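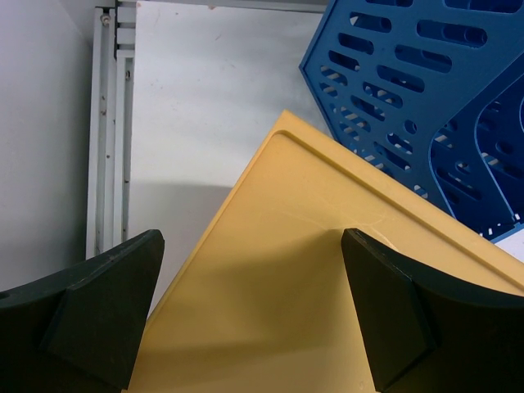
A yellow board, with a blue crate behind it. The scuffs are no bar to entry.

Frequently asked questions about the Clurkcombe Tray and Lid Library

Last revised 5 Apr 2022 by Shahla Talebi, who would like you to read to the end before ringing.

What do you lend?

Plastic trays, boards, lids and crates, for fetes, seed swaps, school art days, house moves and the sort of party where the food is mostly beige. We also lend trestle tables, but those live at Skornby and have their own page and their own waiting list.

What does it cost?

Membership is 46 pounds a year for a group and free for a household that lends a hand at two sorting mornings. Nearly every household chooses the sorting mornings. A good many of them then remember a prior engagement.

Is the yellow one a tray or a lid?

We have been asked this more than anything else. It is flat, it has a shallow raised border and rounded corners, and it has been called a tray, a lid, a board and (by Junaid Ansari, in writing) "the mustard thing". In the catalogue it is a board. Ask for it by any of the other names and we will know what you mean, but please don't write in to argue. Temitope Igwe answered all the February letters on the subject and has asked to be excused from the next lot.

Mine has scratches on it. Will I be charged?

No. Light scratches and scuffs are what happens to yellow plastic when people use it. We charge for cracks, missing corners, burns and anything done with a craft knife. If you are cutting, put a mat down. The board is not a mat, however much it looks like one at eleven at night with the bunting unfinished.

How should I clean a board before bringing it back?

Washing-up liquid, warm water, a soft cloth. Run the cloth along the groove inside the border, where icing goes to retire. Scouring pads are out. So are dishwashers, after what Mudassar Bajwa's did to four lids.

And the blue crates?

Rinse and tip upside down. The slots let the water out, and also let out peas, drawing pins, small change and glitter, so line the crate with newspaper if you are carrying any of these. Please don't bring us glitter.

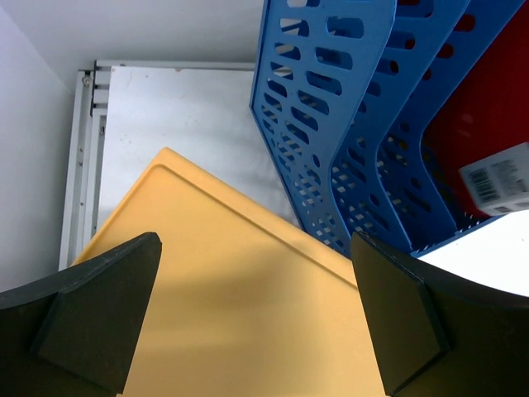
Yellow board in front of the white panel. Smudges on the panel predate this page and will probably outlive it.

Can I borrow the white panel with the metal edge?

Sorry, it stays here. It looks like a small whiteboard and several people have set off for the door with it on that basis. Nor should you write on it to test the theory.

Can I stack things on top of the boards?

Other boards, yes. Full crates, no. A board left under a crate of books for a month comes back shaped like a crisp.

How do I book?

Fill in the slip by the door or use the Hadgu booking page, which works on most phones and on Amos Baptiste's computer. Give us your name, what you want and the day you will return it. "After the do" is not a day. We have 1,098 items in the catalogue and would like to go on having them.

How long can I keep things?

54 days, which was meant to be eight weeks until someone did the sum wrong on the original form. We had 800 forms printed, so 54 it is.

Something I borrowed has "Kulline" written on it in marker. Is it yours?

No, that belongs to the Kulline Hall kitchen and has got in with ours again. Bring it back to us and we'll take it over with the rest.

May I donate my own trays?

Yes, if they are plastic, clean and in one piece. We have enough with pictures of kittens on. Leave donations inside the door and put your name on a bit of tape, so that we can thank you or, if need be, return them.

I have lost a lid.

Have another look in the boot of the car. If it still hasn't turned up, tell Shahla, who is much nicer about it than this page suggests.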